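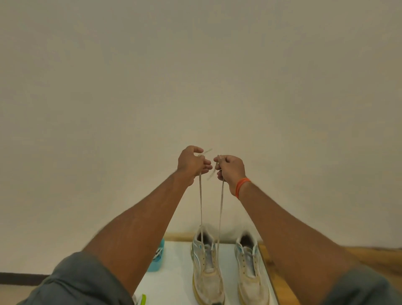 February
By Nghĩa Tôn

I've had the Kasudel two-arm kit clamped to the end of my workbench since before Christmas, and I am completely smitten with it, so take that into account as you read.

My goal from the start was shoelaces. I wanted a pair of arms at home that could pick up both ends of a lace, pull them snug and have a crack at the first crossing. Cups and blocks are fine but everyone does cups and blocks. Laces flop, they hide behind the tongue, the frayed ones split when you pinch them, and old sneakers have a way of folding in on themselves just when you've got hold of something. I love it as a problem!

The kit was $674 including both arms, the power supply and the bench clamps. You print the outer shells yourself, which took me most of a spool of grey filament, and the colour match with the supplied parts is terrible if you care about that sort of thing. Assembly took two weekends. I'd done one small arm before and I still put a shoulder servo in backwards. The manual shows that step from behind, with no arrow, and Hằng Lâm did exactly the same on hers (we compared notes on the forum afterwards and felt much better).

What you get for the money is really lovely movement. The wrists turn smoothly and slowly without that buzzing little shudder cheap servos have when they're holding still. Joint cables run inside the shells, so there's nothing to snag. Each arm reaches far enough to cover a pair of shoes set side by side, with room left to pull a lace straight up, and that second bit matters more than I'd guessed when I was measuring my bench.

The grippers are the weak spot. Out of the box they come with hard, flat fingertips that are happy with a marker or a spoon and hopeless with a lace. It slides straight out the side. I swapped them for the soft Traltis tips, the narrow ones, and trimmed the ends a touch with a hobby knife. Huge difference. If you're only going to buy one extra, buy those, and get a spare pair while you're at it as mine are already looking chewed.

Software is a mixed bag but mostly good. Setup took one evening on an old laptop. It will learn from arm recordings, where you steer the arms yourself, and also from video of ordinary hands doing the job, taken from head height. I use both. The hand video is so much quicker to make that I'd got through 23 clips of lacing before I'd finished a mug of tea and a biscuit, but the arms do need some steered recordings as well or they hover over the shoe like they've forgotten why they came in. A plain wall behind the work helped me a lot. So did sticking to pale laces for a while before trying anything else.

Importing clips is slow, and the progress bar is a work of fiction. It also lost my calibration one Friday night after an update, so save a copy of that file somewhere sensible. Quang Tô has a small script for this on the forum and it's worth grabbing.

So can it do up a shoe? No, not yet. It picks up both lace ends more often than it misses, it lifts them to a decent tension, and now and then it gets the first cross. The time it did it twice in a row I ran inside to fetch the whole household, and of course it then dropped everything and pinched the tongue. I don't count any of that against the kit. It's a hard job and I'm still learning how to record it well.

Noise is fine for a shared wall. I wouldn't run it without the clamps, even for a quick test, because the base walks. Keep the stop button where your elbow can reach it.

I did look at the Drestwood arms first. They're stronger and nicely finished, and if you want to lift tools or jars I'd probably send you there. For light, fiddly work I'd choose the Kasudel again tomorrow. Next up is a pair of waxed laces, and after that some boots with hooks, once I've ordered more fingertips.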